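4.2 Who gets taught, and for how long

The second strand of the study was the reading lists. We collected 111 of them, all first-year or second-year creative writing units, all fiction. Poetry was left out, mostly for time (see 3.1). Lists were typed into one spreadsheet by hand and checked by Garnet Fraser, who caught a good many doubled entries where a novel had been reissued under a new cover and the library had catalogued it twice.

The main finding is short. Small-press titles come onto a list quickly and go off it quickly. Of the small-press novels on the lists, 58 had gone by the next time the unit ran. Some 7 stayed on long enough to be taught by a second lecturer. Big-house titles moved a lot less, even ones the lecturers told us they were tired of teaching.

Why? Availability, mainly. A lecturer at one of the regional campuses put it this way: "I'd teach it again tomorrow if I could get thirty copies." Print runs are small and the reprint, if there is one, comes in January, after orders have closed. Hitstead Press was the exception, they keep the backlist going in short runs, and thier novels hang around on lists longer than anyone else's in the small-press group. Momier does ebooks only. Lecturers were split on that. Some wouldn't set a book the students couldn't write in.

Labour comes into it too. New book, new notes, new assignment questions. Sessional staff, paid by the hour, were frank that they teach what they already have notes for. We didn't set out to study workload but it kept turning up in the interviews, so it has been coded as its own theme (Table 2).

There is also the matter of what counts as a "writer's book". Several lecturers drew a line between novels they admired and novels they could pull apart in a workshop. The Sithole stories came up again and again here. Short, odd, easy to photocopy, and every one of them does something with point of view that a student can try at home the same night. 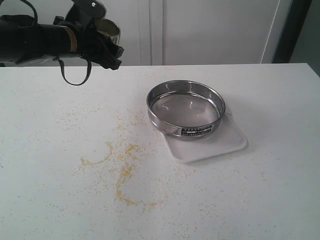
Figure 2.

Students saw it differently. Most couldn't name the publisher of anything they had read for class and didn't see why we were asking. What they remembered was whether the author had come in. A visit, even a bad one with the author plainly tired and reading too long, was talked about a year later. Lists with a visiting author attached were also the ones where students said they had finished the book, though this is self-report and should be treated with care.

One limit to flag before going on. Lists tell us what was set, not what was was read, and the interviews only partly fill that gap. Section 4.3 takes up the borrowing records.

Last updated: 18/09/2019

Related items
Short runs, long lives: backlist at the small presses
Marking the workshop story
Author visits in regional classrooms
Teaching point of view with very short fiction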